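Acceptance

The contract called for 80 trials and I had completed 71 when the Stenham people broke for lunch. They left a sandwich for me on the windowsill, still in its plastic, with the receipt folded under it.

My job title is independent witness. A manufacturer says a machine can do a chore, a buyer says prove it, and neither trusts the other to hold the clipboard. I hold the clipboard. In nineteen years I have witnessed conveyor diverters, bottle inspectors, a machine that folded towels in thirds and could not be persuaded to fold them in half. I sign on the last page or I do not sign. The fee is the same.

The buyer was Jesden, which runs a chain of housewares stores and wanted to know if two arms could restock a shelf at night. Restocking had been divided by somebody at Jesden into stages, and the stages into tests. Test 2 was stacking. The procedure ran to a page and a half and the definition of "stack" took up most of the page. One block supported entirely by another, no contact with the gripper, no contact with the table, stable for 20 seconds by the witness's watch. Overhang was permitted up to half the width of the block. I had asked for the overhang clause myself. Without it I would be arguing about millimeters at every trial, and I have done that job before, in September heat, with a palletizer and two lawyers.

A block outside the tape was a block not yet delivered. A block inside the tape but on the wood was a partial. There was no column for partial on the form, so I had ruled one in with a pencil.

I ate half the sandwich and read back over the morning.

Trials 1 through 40 had gone without a failure. I noted this and also noted that the blocks had been set out by a Stenham technician, who put them down square to the table every time, neatly, as a person sets a table for guests. I pointed to paragraph 6, which says placement shall be arbitrary. He asked what arbitrary meant in degrees. I said it meant that he should stop looking at his hands. From trial 41 the blocks went down crooked and the results got more interesting.

Trial 44, block pushed and not grasped. Fail.

Trial 52, block grasped, carried, released high. It landed on its edge, thought about it and stayed up. Pass. I wrote "marginal" and then struck it out, there being no column for marginal either.

Trial 58, both arms reached for the same block. Each waited for the other. They waited for the full time limit, like two people at a door. Fail.

Trial 63, no fault found in the machine; witness's stopwatch not started. Void and repeated. I initialed that one.

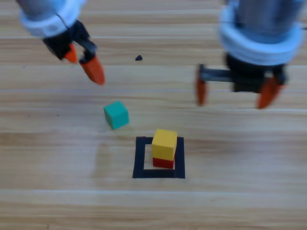

The Jesden representative came back before the others. She had a store to open in the spring and had been promised a demonstration with real goods, and for most of the morning she had watched colored blocks with the expression of someone at the wrong wedding. She asked me if it was going well.

I said it had passed 67 of 71.

She asked if that was good.

I told her it was a number. The acceptance limit was printed on the front sheet and she could compare one with the other. She said she had read the front sheet. What she wanted to know was whether this thing could put saucepans on a shelf.

I said saucepans were in Test 9.

"And when is Test 9?"

I said that was between her and Stenham.

She pulled out the other chair and sat down. She told me that in the first store she managed, restocking was done by one man between ten at night and four in the morning. He did every aisle. He turned the labels out, moved the old stock to the front and threw away anything with a cracked lid. Customers put things back in the wrong place all day, and he found them, a cheese grater among the bath mats, and walked them home. He had never been given a procedure. When he retired they hired two people, and the aisles were never right again. After that they hired a consultant.

"Who divided it into stages," I said.

"Who divided it into stages."

I asked whether the cheese grater was in any of the stages. She got out her copy and looked. She turned all the pages, including the back one, which is blank.

The Stenham people returned smelling of soup. The technician checked the grippers and closed and opened each pair of fingers, and we went on. Trial 72, pass. Trial 73, pass. On trial 74 the stack stood for 17 seconds by my watch, and then the upper block slid off and rolled once. The technician said it had been hit by the air from the vent. I looked at the vent and wrote down that there was a vent. Fail.

He asked me whether a person would have done better. It comes up at every one of these, generally late in the day. I gave him my usual answer, that a person was not the equipment under test.

He said yes, but would they.

So between 74 and 75, off the record, he tried it. He stood at the table and I called start. He stacked the blocks with one hand in the time it took me to find the button, and they were as straight as if they had been glued. Then the Jesden representative had a turn, and did it while reading a message on her phone. Both stacks stood past 20 seconds. I did not write anything down. The technician looked at his own hand for a moment and put it in his pocket.

"It doesn't get tired, though," he said.

I agreed that fatigue was not observed.

Trials 75 through 80 were completed without a stop. All passed. The total was 75 of 80, and the limit on the front sheet was 74. I added the column downward and then upward, the way I was taught at Boateng, where a man once signed for a press brake on a sum that was off by one. Then I filled in the last page.

There is a box there headed Remarks. Most witnesses draw a diagonal line through it so that nothing can be added afterward. I have drawn that line several hundred times. The Sindell towel machine got a line, and it is in a hotel basement now, folding in thirds.

The Stenham people were shaking hands with one another. The Jesden representative was not shaking hands with anybody. She was standing at the window with her coat on, looking at the remaining half of my sandwich.

In the box I wrote: Equipment meets Test 2 as defined. Definition does not address items left in the wrong place by others. Witness makes no finding on saucepans.

The technician read it over my shoulder and asked if the second sentence had to be there. I said it was a remark. He asked if it changed the result, and I said it did not. He read it again. He asked what kind of items.

"Ask her," I said.

I dated the page 11 February 2020, signed it, and had both parties initial each sheet. While they were doing that I went to get my coat. When I came back for my copy the technician had put a cheap plastic ruler on the table, outside the tape, where no procedure called for a ruler, and he had started the arms again. She had come away from the window to look.

My watch was already in its case. I stayed for a few minutes anyway, on my own time.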